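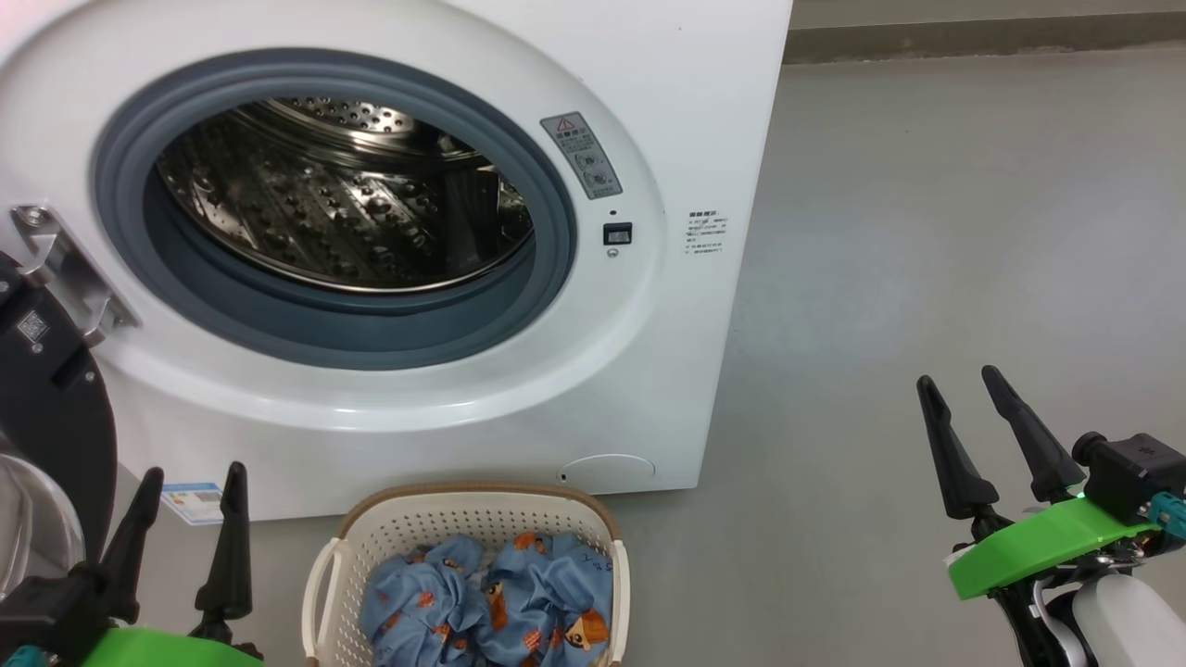 Laundry demo at the Siltis open day, Kirley

1/8 Spent the afternoon at the Siltis open day and I'm still buzzing, so you're getting a thread. Two hours on the train from Ivham and I'd do it again tomorrow. Most of it was small arms sorting bits on benches, but the one I'd come for was Moen, the two-armed one that does the washing.

2/8 The job sounds like nothing. Basket on the floor, washing machine with its door open, get the cartoon-print thing out of the basket and into the drum. I do it most mornings half asleep. Watching a machine work out where a heap of soft cloth begins and ends is completely gripping (sorry).

3/8 Cloth is horrible for robots, apparently. A mug is the same shape every time you go back to it, but a crumpled top never is. The woman running the demo said they've bought 200 or so bits of clothing from charity shops for practice, and the baby stuff is the hardest because there's so little to get hold of.

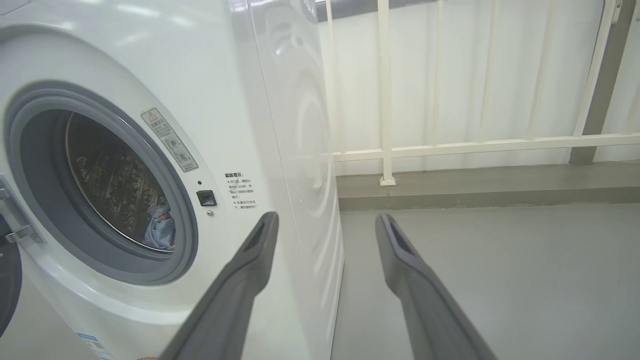 And the rubber seal! I hadn't thought about the seal at all. It's the bit where a sleeve always gets left behind at home, and it's the same for Moen – on one go the cloth caught on the lip and the arm had to come back and poke it further in. Big "ooooh" from the crowd when it went.

4/8 It is slow. Really slow. I timed one full run at 8 minutes, and a lad near me asked if it was broken (it was thinking). I didn't mind. You get to see every tiny correction, and I started leaning left and right along with it like I was watching bowls.

5/8 Best question of the day came from a girl in a school jumper, who wanted to know if it checks the pockets. It doesn't. They wrote it down!

6/8 Then there's the door. Mine needs a hip. Moen has to do it with fingertips, and the angle matters loads, push too near the hinge and you get nowhere. They let us stay and watch that part over and over.

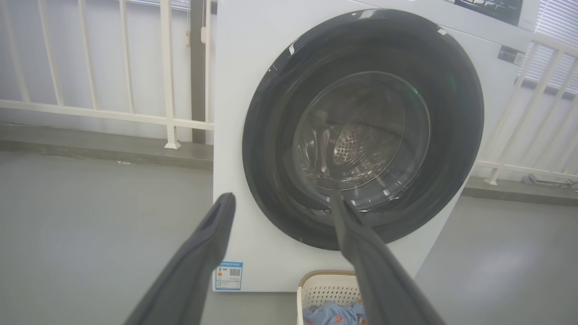 7/8 Things I'd have liked: a few more chairs, and a go at the controls. They said maybe next time. Also the tea was free and the flapjack was excellent, so no real complaints.

8/8 Next one's in April, booking through the Siltis site. If you're anywhere near Kirley, go, and stand near the front. I'll try to get to the folding demo, which I missed by minutes – if anyone saw it, please tell me everything.

More from this account
Ivham repair morning: the toaster lives
My attempt at a line-following buggy, part 2
What I packed for a day of robot watching
Kirley by train, a short moan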